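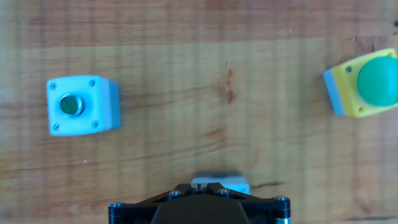 About Schmieder Controls

We sell push buttons and the boxes they go in. That is the whole business, and we are wary of anyone in our trade who makes it sound grander. You won't find a mission statement on this page. We tried writing one in July and it could have belonged to a bank.

The shop is in Leddale, in the back half of a building that used to be a feed store. We have 4 people and one long bench. We assemble enclosures to order, mostly for small workshops, car washes and schools that teach electrical work.

What we think about buttons

Catalogs will tell you that every button is "intuitive." We doubt it. A small flush button in a chrome ring, set in a white box, is a tidy thing and hard to lean on by accident. It is also easy to miss if you are in a hurry or wearing thick gloves. A big green mushroom head on a yellow box is the opposite. People find it, and so do elbows.

So we ask dull questions before we quote. Who will press it? How often? What is next to it? If the answers don't match the part number you sent us, we will say so, and sometimes we lose the order. Fine.

We are not sold on color charts either. Color helps when everyone in the building has agreed on what it means. Otherwise it's paint – put a label on it.

Our ranges

Fonda is the plain line, with one or two controls per box and a cover that comes off with an ordinary screwdriver. We looked at snap-on covers for it and didn't like them. They save the manufacturer a minute and cost the customer a fingernail.

Porivness is the larger line, for up to 8 controls. The name came with the tooling when we bought it and we have stopped apologizing for it.

Minimum order is one. Above 200 pieces we will give you a better price, though we'd still rather you bought a single box first and tried it for a week.

What we don't do

We don't design safety systems. If you need an emergency stop circuit, hire someone qualified to design it and then come to us for the box. We also don't do touch screens, apps or anything that needs an update.

Visiting

Call ahead, extension 2344. The counter is small and parking is behind the building – the front spaces belong to the bakery, and they do tow.

Page last changed 14 August 2018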